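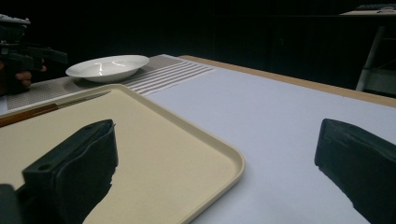 Attachment 1: beige tray on the table, knife along the left side, white bowl behind.

Hi Potside support, it's Wulan again. So the tray still rocks! I tried what Adi suggested on Friday, flipped it over on the bench and left it overnight with a couple of heavy cookbooks on top, and it's a bit better but you can still feel it tip when I lean on one corner to chop. I've had it about 6 weeks and it's only ever been hand washed, never the dishwasher.

Also checked it on a different table (Marlina's, dead level) and got the same wobble, so I'm ruling out mine. Gap under the corner is 2 mm by my ruler. The rim's fine, the colour's fine, no cracks that I can find.

Could you swap it for another one the same size? I've still got the box and the receipt. Happy to drop it at the Telach store if that's easier, I'm there most arvos after 2.

Cheers,
Wulan Nugroho

Status: waiting on Potside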